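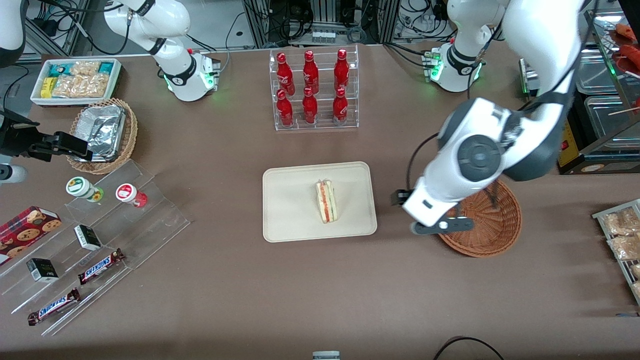 Store goods and a round wicker basket on the brown table.

The Bretent Vira and its second body
Notes for the talk at the Kaneden club, 2019-10-17

Slide 1. Title
Say good evening. Wait until the people in the back have found their seats. Say that questions are welcome during the talk, but the long ones should please wait for the end.

Slide 2. What Bretent was before the Vira
Bretent made delivery vans and a small number of farm vehicles. It had no experience with passenger cars. The vans were strong, slow and easy to repair, and the owners liked them. When the company decided to build a car for families, it wanted to keep the van engine, and this decision explains many things that come later.
(Do not speak too long on the vans. Last time I lost too many minutes on them.)

Slide 3. The first Vira
Four doors, a high roof, rear wheels driven. The engine was the old four-cylinder, turned a little to one side so that the hood could be lower. The front was plain. The newspapers of the region were polite about it. Buyers were not so interested, and the cars stood a long time at the dealers.
Point to the door handles, they are the same as on the van.

Slide 4. Why a coupe
The management believed that a good-looking car in the window would bring people into the shop, and then they would buy the sedan. The factory had no person who could draw such a body. The work was given to Yeh, a small body shop which until then had mostly built hearses and ambulances.
Pause here. People usually laugh at the hearses.

Slide 5. The drawing
Yeh kept the floor, the windshield frame and both axles. Everything else was new. The roof goes down in one line to the tail, and the rear side window is long and has no pillar in the middle. The trunk opening is small as a result. One large suitcase must go in sideways.
I like the drawing more than the finished car. In the drawing the wheels are bigger.

Slide 6. The first 6 cars
They were built by hand and each is a bit different. The fuel cap is on the left on some of them and on the right on others. If somebody asks which is correct, both are correct. The gauges come from the van, with a new face printed for them.

Slide 7. Production
The plan was for 500 coupes. Kaneden got a new hall for the final assembly, and the bodies came there by truck from Yeh, without paint. In wet weather they began to rust on the way. The company bought covers for the trucks, but only after the first winter.
Speak slowly here, there are many dates on the slide and I do not read them all.

Slide 8. On the road
The steering is heavy when you park and very pleasant on a country road. The gearbox is slow from second to third. You must wait for it a moment, and then it goes in by itself. The brakes are good when they are adjusted well. Fuel use is high, I measured 15 miles per gallon with my own car, and I do not drive fast.
If the sound works, play the recording of the cold start. If it does not work, go on.

Slide 9. The end
Production stopped in May, before the summer break, and the hall went back to vans. The coupe never brought many people to the sedan. The remaining body panels were sold to the dealers, and this is why a front fender is still easy to find today while a rear one is very difficult.

Slide 10. Cars that are left
The register has 28 coupes. Some have no engine, and two entries may be the same car with a changed plate. Please tell the club if you know of a car in a barn, also a bad one.

Slide 11. Advice for buyers
Look first under the rear window seal. Then lift the carpet behind the seats and press with the thumb. Chrome parts can be repaired, but the long side glass cannot be bought new. A car with both side windows good is worth more than a car with a good engine.

Slide 12. Questions
Leave the picture of the drawing on the screen. Have the parts list ready on the table, there are copies for everyone. The hall must be locked after us, so ask for the last question in time.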